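Jun 23, 2025

Glue day again. Second go at the hide glue batches for the chair repairs, and I'm writing this up before I forget which jar was which (see last time, sigh).

Soaked the pearls overnight in the Wirwood jars, lids on, in the cool cupboard under the stairs. Four jars, same dry weight in each, different amounts of water. Jar 1 was far too stiff and I should have known it would be, it came off the brush like toffee. Jar 2 is close to what Pieter Vermeulen likes for rubbed joints. Jar 3 was lovely! Ran off the brush in a thin string, no lumps, plenty of time to get the rail home before it started to gel. Jar 4 is basically soup and I'm keeping it for sizing end grain.

The Postma glue pot still overshoots. I set it to 60 and my thermometer said 71 before it settled back, so for now I'm warming the pot first with plain water in and only putting the jar in once it calms down. Tymofii, if you use it before me, please don't trust the dial. I've put tape over the top half of it.

Test joints: beech offcuts, planed one side, toothed the other. 200 g of glue made up per batch, and I've got loads left over, so next time halve it. Clamped the toothed ones, rubbed the planed ones and left them alone. They're all on the rack by the window with pencil numbers on the ends. Please nobody move them, the numbers rub off.

Pieter reckons toothing makes no odds if the fit is good. I reckon it helps on old wood with a bit of ancient glue still in the pores, but I've only got new beech here so today won't settle it. The broken back rail from the Mostdale chair would be a fair trial and it's beyond saving anyway. Will ask before sawing it up.

Smell: fine. Jar 1 slightly farmyard.

Also ordered 700 g more pearls from Plornis, the higher strength ones, mostly to see if they gel as fast as everyone grumbles they do. If so, a pinch of urea and try again.

To do: break the joints once they've had a proper few days, write down where each one fails (wood or glue line), wash the brushes in hot water, find my good thermometer. 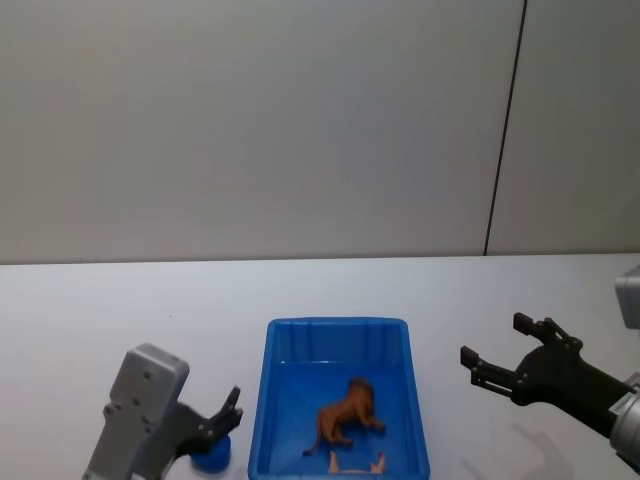 Blue bin on the white table.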